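4.2 Rim localisation under low contrast

The detector described in Section 3 assumes that an object's outline can be separated from its support by intensity alone. For pale dishware on a white table this does not hold. The gradient across the rim is often no stronger than the gradient produced by uneven lighting on the tabletop, and an edge threshold low enough to keep the rim also admits smudges, scratches and the line where the table meets the wall. We therefore treated white-on-white placement as a separate condition and tuned the Verik perception node on it before running any grasps.

Verik takes the wrist colour stream and fits an ellipse to candidate rim pixels. The gripper fingers are removed first with a fixed mask, computed once for each finger opening, as they are by far the strongest edges in the view. Remaining edge fragments are grouped by curvature, and any fragment shorter than 16 pixels is dropped. Isolated specks and hair-thin marks on the table fall out at this stage without a dedicated filter. Straight fragments are passed to the plane estimator, which uses the table edges to correct the assumed camera pitch.

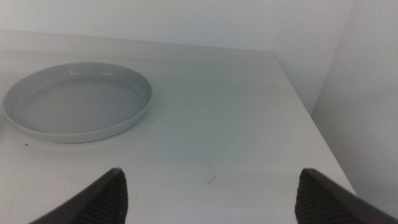 Figure 7. Wrist view with the fingers open and a shallow grey dish up and to the left of them. The lower outer wall is brighter than the inner floor.

With the whole table in view, the fit is governed by the outer wall. In Figure 7 the band along its lower front is brighter than the dish's interior, and an unconstrained fit tends to settle on the base of this band instead of the rim. The resulting centre is biased toward the camera. We added a second ellipse to the model, tied to the first by a shared axis and a wall height that may vary, and let the pair compete for the same pixels. The glossy highlight at the far rim is clipped before fitting. Left in, it pulls the upper arc outward.

At short range the problem changes. A large part of the rim leaves the field of view, and a finger may cover part of what remains. The planner, Mirklow, needs a rim tangent and an inward normal at the intended contact point, and it can work without a full ellipse. Once visible arc coverage drops below 55 per cent, Verik stops refitting the axes and holds them at their last accepted values. Only the centre and in-plane rotation are updated from then on. Mirklow replans at each accepted update and rejects any that would move the contact point across the finger's current path.

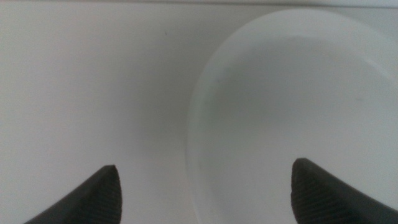 Annapurna Arumugam objected to this hand-over when reading an earlier draft, arguing that held axes will carry forward whatever error the last full fit contained, and that a planner told only the centre and rotation has no means of noticing. She asked that the axis covariance be passed along as well, even if it is frozen.

We adopted the change. The message from Verik to Mirklow now includes the covariance at the time of the freeze, inflated at every later step by the arm's odometry noise. When the inflated value exceeds the finger clearance at the contact point, Mirklow retracts along the approach axis and requests a new full fit. The retry limit is 2, after which the attempt is logged as a perception failure and is not counted against the grasp controller.

One weakness remains. The visible-arc estimate is itself computed from the fitted ellipse, so a poor fit can report good coverage and delay the freeze. An estimate taken from the raw fragments would avoid the circular dependence, but our version of it was too sensitive to shading inside the vessel, where the shadow along the inner wall runs nearly parallel to the rim. We return to this in Section 6.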